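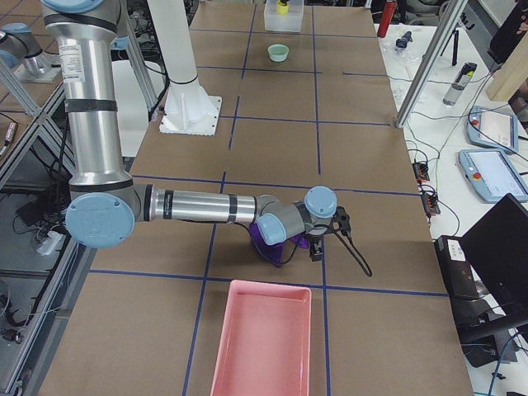

Visit report: the leaf store and rolling room at Girkby

The Girkby works takes in cured cigar leaf, ages it and rolls a small part of it into finished cigars. The remainder is sold on as sorted wrapper and filler. I was shown round by Nelli Laaksonen, who manages the leaf store, and the notes follow the order of the tour.

Receiving

Leaf arrives in pressed bales wrapped in burlap. Each bale is weighed, given a number in chalk and opened at one corner so that a handful can be drawn from the middle. The sample is checked for mould, smell and stem condition before the bale is accepted. Laaksonen rejects on smell more often than on any other ground. A sour note near the centre usually means the leaf was baled too damp, and drying it afterwards doesn't put it right.

Moisture is read with a two-pin probe pushed into the bale at several depths. The readings are written on a card that stays with the bale until it is broken up.

Fermentation

The sweating room holds the piles, called burros in most of the trade and simply stacks at Girkby. There were 7 standing when I visited. Each is built on a slatted base with the butts of the leaves facing outwards and the tips towards the centre, and a long thermometer sits in a tube running to the core. When the core reaches the set limit the stack is taken down, shaken out and rebuilt, with the outer leaf moved to the inside. Heavier filler is allowed to run hotter than wrapper, which loses elasticity and colours unevenly if pushed.

The smell of ammonia is strong by the door and much weaker at the far end, where the older stacks are. Extraction is by two wall fans. I would have expected more, but Laaksonen's view is that fast air dries the outer layers and stalls the stack, and she prefers to run the fans only while a stack is being turned.

Sorting and stripping

Wrapper is cased with a fine mist, left overnight under cloth and sorted the next morning by size, then by colour. The sorting benches face north windows. Lamps are used in winter, but the colour grades are checked again by daylight before the leaf is tied into hands.

Stripping is done partly by machine. The machine is an old Gekness unit with a circular blade that lifts out the midrib, and it is used for filler and binder only. Wrapper is stripped by hand. Spare blades for the Gekness are no longer made, so the works has them cut locally and reground twice before scrapping. The blade guard had been replaced with a home-made one which looked sound.

Rolling

Mei Abernathy runs the rolling room, where 5 rollers were at their benches. All work is with a binder wetted at the edge and filler bunched in the hand, then pressed in moulds and turned once so the seam does not set hard. Two sizes were being made, a robusto and a slimmer corona sold under the Bomdale name. The Bomdale blend uses a darker wrapper and takes longer in the press.

Every bunch goes on the draw tester before the wrapper is applied. Abernathy showed me one that read too tight. The fault was a twist in the filler just behind the foot, and the bunch was opened and remade. Loose draws are harder to save – the bunch is normally broken down and the leaf returned to the short filler bin.

Caps are cut from the same wrapper leaf and fixed with a plant gum mixed fresh each morning. I asked to see the cutter and was handed a piece of steel pipe with a sharpened rim.

Ageing and packing

Finished cigars rest in a cedar-lined room on open shelves, tied in half wheels with ribbon. Temperature and humidity are logged by an Awasthi recorder with sensors at floor and ceiling height. The two traces I looked at ran close together, apart from a short dip at floor level each time the door was opened for loading. A curtain inside the door has been ordered and should be fitted by June.

Boxes are packed by shade, darkest on the left. Bands go on last, after a final check for beetle holes, and the closed boxes are frozen before dispatch.

The works receives trade visitors by appointment. Flat shoes are needed in the sweating room, and the floor by the misting bench is slippery.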